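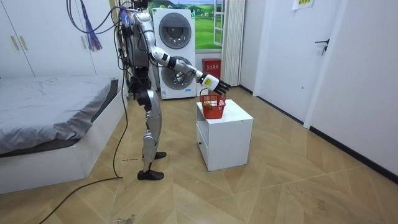 Projects > Skeltcombe > Teleop log

15 Dec 2024
By Ifeanyi Chukwu

ok thread on the basket task bc people keep asking how the demos get made. typing fast, battery's low

Short version: I wear the gloves and headset, robot copies my arm and hand. We record all of it. Then training. Repeat til sick of it

Todays task is "pick up the basket off the bedside cabinet." Red one, looped handle. Sounds like nothing. Took me most of the morning to get demos I'd keep

Approach from the top, fingers open and pointing down over the handle, THEN close. Come in from the side and you shove the whole basket across the cabinet. Ask me how I know

693 episodes in the set now. Myfanwy James did the bulk of those, I'm way behind her. She's also just smoother than me, you can tell whose demo it is from the wrist plot alone

Lag is the real enemy. Your hand gets there, the robots hand gets there a bit later, you overcorrect, now you're wobbling over a handle like a claw machine. Fix = move slow and stop before the grasp. Full stop. Breathe. Close

Threw out 32 this week. Mostly hesitation. If I dither the policy learns to dither, saw it happen back in April w/ the Onbridge drawers and it was painful to watch

Someone asked why not just script it. Tried! Worked til the basket got moved a bit. Demos with the basket in differnt spots held up way better

Cable mgmt is half the job btw. Long power lead trailing over the floor, check where it is before every walk step. every. one.

Humphreys wants whole body next, so walk up + reach in one take. Right now we save those as 2 seperate clips and my knees are grateful

Milero gloves question: yes they're fine, no finger force feedback on ours, you go by eye. Thumb calibration drifts so redo it after lunch

13 more to record then I'm eating. Will post the wrist plots tmrw if Myfanwy says ok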